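Safe exchange zone

A safe exchange zone, also called a safe trade spot or meetup spot, is a marked public area set aside for people who have arranged a private sale online and need to meet in person. Most zones are parking spaces or lobby areas at police stations. They are meant to lower the risk of robbery, assault and fraud during the handover of goods and cash.

Layout

A typical outdoor zone consists of two to five parking spaces with painted borders, a sign, overhead lighting and at least one fixed camera. Indoor zones use part of a public lobby, with a counter or table on which goods can be inspected. Lobby zones close when the building closes, while outdoor zones are usually open at all hours.

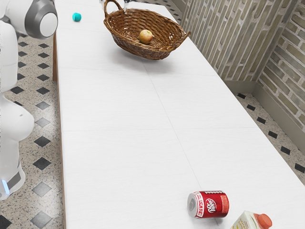 Procedure

Users don't normally need to book. The two parties agree on a time, park in adjoining spaces and complete the sale. Officers don't witness the exchange, check serial numbers or settle disputes over price or condition. Many departments ask that vehicles leave after the sale so that the spaces stay free. Firearms, drugs and live animals are commonly barred.

Example: Flaswood

The town of Flaswood opened a zone in February, after 11 robberies tied to listings on the resale site Drondo. Two spaces were marked on the Dimitriou Street side of the police station. Stavros Sfakianakis, then the station's commander, wrote the rules of use.

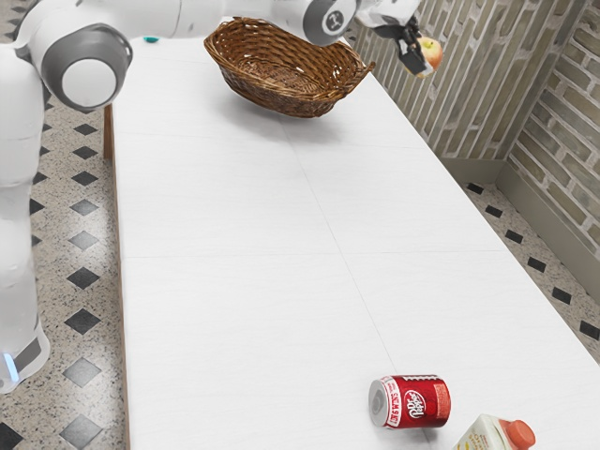
A lobby area was added later under Jamila Sheikh, who succeeded him. It is open until 5 p.m. and is closed on Saturday, the day on which most private sales in the town take place. Sheikh's report to the town council listed the closure as the main weakness of the plan. The resale site Mondo shows the outdoor spaces as a suggested meeting point to sellers with a Flaswood address.

Effectiveness

Evidence is limited. Evangelia Rallis and Omprakash Tomar compared towns with and without zones and found fewer robberies near the marked spaces, but no clear change in the towns as a whole. They noted that a robber can refuse the zone and propose another place, and that few departments record how often the spaces are used.

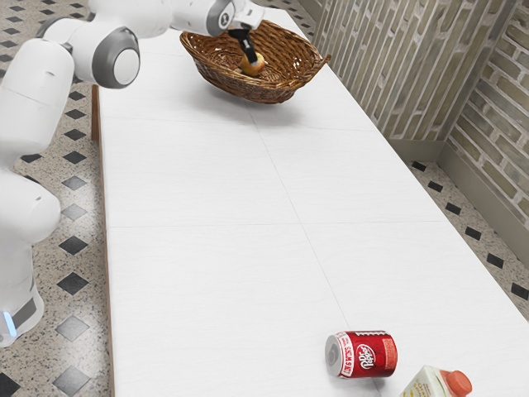 Legal status

A zone gives its users no special legal protection. A crime committed there is charged in the same way as one committed elsewhere, and the host agency generally accepts no liability for loss. Camera footage is kept for a fixed period set by local rules and may be requested as evidence.

See also

Online classified advertising
Robbery
Closed-circuit television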